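Research > Building and Construction > Labor and Scheduling

3. Measuring Task Duration in Small Remodeling Jobs

3.1 Scope of the records

The duration data come from work logs kept by two remodeling contractors, Kament and Mullent, both of which take on kitchens, bathrooms and single-room conversions in occupied houses. A job entered the sample if it had a signed scope of work, a start date and a recorded final walk-through. Jobs that were stopped by the owner and never resumed were removed. This left 98 jobs. Each job was split into tasks using the list in Section 2, and each task was assigned to one trade. Where two trades shared a task, such as setting a shower pan, the hours were booked to the trade that signed the task off.

Both contractors recorded hours by crew member and by day. Kament logs were kept on paper and typed in weekly by the office. Mullent crews used a phone form that closed at midnight, so late entries were pushed to the following day. Daily figures from the two firms are therefore not compared directly, and all results below are given per task.

3.2 Working time and elapsed time

Two quantities are kept apart throughout. Working time is the sum of hours during which at least one crew member was engaged in the task. Elapsed time runs from the first hour booked to the last, including nights, weekends and days when the crew was assigned elsewhere. Estimates given to owners are nearly always stated as elapsed time, while labor cost follows working time. An error in one does not have to appear in the other. A tile job that waits a week for trim pieces gains a week of elapsed time and almost no labor cost, apart from the extra trip and the second setup.

The ratio of elapsed time to working time was highest for countertops and glass shower doors. Both are measured on site, made in a shop and brought back for fitting. It was lowest for demolition and framing, which were usually finished in one unbroken visit. Painting fell between the two groups and varied more than any other task, partly through its use as filler work: crews waiting for another trade were often sent to prime or sand, and the hours were booked in short pieces across the whole job.

3.3 Handling and setup

A third part of working time is spent neither building nor waiting. It covers carrying material in, laying floor protection, mixing, cleaning tools and clearing debris. The logs did not separate these activities, so they were recorded by an observer on a subset of 30 jobs. The observer marked the activity of each crew member at fixed intervals of 4 minutes. Observation began when the first vehicle was unloaded and ended when the last was loaded.

Handling and setup took a larger share of working time on small jobs than on large ones. The reason is largely mechanical, in that floor protection for a hallway has to be laid whether the crew will spend one day in the house or ten. Stairs also mattered. Upper-floor bathrooms had a longer carrying time per load than ground-floor bathrooms of similar size, and crews tended to bring up partial loads as needed instead of staging everything in the room.

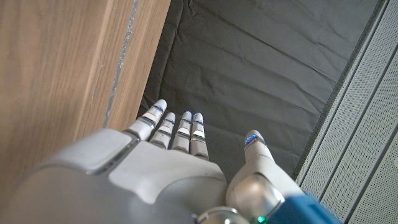 Figure 3. Robotic hand above dark gray fabric.

Reading time: 4 min

3.4 Effect of finish level

Each job was graded as basic, standard or custom using the material schedule attached to the contract. The grade was set before the hours were examined. A custom grade required at least one item made to order for the house, such as built cabinets or stone cut to a template.

Finish level had little effect on demolition, rough plumbing or rough wiring. Its effect appeared late in the job, in tile, cabinet fitting and trim. Two causes can be seen in the notes field of the logs. First, large-format tile and natural stone call for a flatter base, and the added floor or wall preparation was booked under the finish task. Second, tighter joints leave less room to hide small errors in the framing. Several entries describe cabinets being removed and reset after a wall was found to be out of plumb. The contracts rarely listed wall correction as a separate item.

A finish grade alone should therefore not be used as a single multiplier on the whole job. In the model presented in Section 4 it enters only for tasks that follow drywall.

3.5 Change orders

A change order was counted when the owner and contractor agreed in writing to alter the scope after the start date. Verbal changes were left out unless the log showed hours booked against them. Changes signed before drywall added working time roughly in line with the added scope. Those signed after drywall added more, with the excess found mainly in patching and repainting.

Elapsed time responded differently. Even a small change could move the job out of sequence with the next trade, and the delay then depended on when that trade was next free. In one bathroom a vanity light was moved after the walls were closed. The electrical work was done in 45 minutes, but the painter had left for another site and the room stayed open until the following week.

3.6 Limits of the data

The sample covers two firms in one region and should not be read as a standard for other markets. Neither firm worked on structural additions, and exterior tasks are nearly absent. Permit and inspection delays were recorded by Mullent only. The Kament logs show such periods as gaps with no stated cause, and these gaps were kept in elapsed time without being classified.

Crew experience was not recorded by either firm. Crew size was available but changed during many tasks, and the value used here is the average weighted by hours. The presence of an observer may also have affected the pace of work on the subset in Section 3.3. Logged hours for those jobs were compared with the remaining jobs of the same type and grade, and no consistent difference was found.

Filed under: Labor Hours, Remodeling, Estimating Methods

Contact | Copyright | Back to top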